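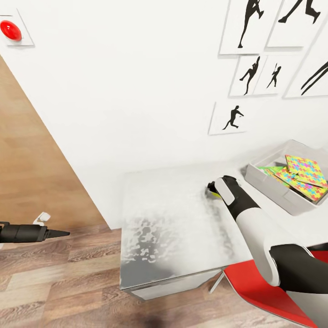

Can Flaruseck supply enough examples to train a two-arm tabletop policy? For small pick-and-place work, it can.

I recorded 1,384 simulated episodes with it and kept 718 -- the rest failed the export check or had idle stretches at the start. Replay is exact. The labeling screen is slow, and it drops notes longer than 50 characters without a warning. Changing the table layout between episodes takes up to 12 seconds. Contact on thin pieces needs a smaller time step than the default. Moffat exports cleaner logs but handles one arm only.

Archie Baird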